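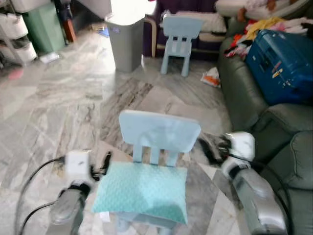
A school for two arms

2023-01-16, by Perrine Guérin

The robot at Fedau does not know what a cushion is. Corentin Jacquet does not think it must know. What it needs, he tells me, is to have been moved through the same small job many times, by a person with patience, in rooms where people really live.

Jacquet runs the collection work for Trandier, a project which gathers examples of household tasks for a learning system. One example is one short recording: what the camera saw, and how each arm moved from beginning to end. The goal for the first part of the work is 1000 of them. I spent a day with the team while they worked with a light blue child's chair and a turquoise cushion.

It is a harder pair than I expected. The cushion is bigger than the seat in front, so it hangs over the edge and nearly hides the front legs. It bends when it is touched. The back of the chair stands between the two grippers, and the operator must bring one arm along each side of it. On a marble floor with dark veins, and with a shadow lying over half of the cushion, even the camera has some work to do.

I asked why they do not clean the room first. There was a suitcase on the green sofa with a pile of clothes behind it, and a wrapper on the floor. Jacquet shook his head. "If we teach it only in tidy rooms, it will learn tidy rooms," he said. At Gomine, where he worked before, all examples were made on one table under one lamp. The system did well there and was lost when the table was changed.

An operator makes 60 examples in a good session, then must rest. Tired hands make strange movements, and the system would learn these too. On my day, 14 recordings were thrown out in the evening. In most of them the operator had stopped in the middle to think. Jacquet watches every recording before he keeps it, and he admits this is the part of the job he likes least.

The team wants to move to other homes in June. The chair will come with them, and also a second cushion, a stiffer one, which Jacquet has not bought yet.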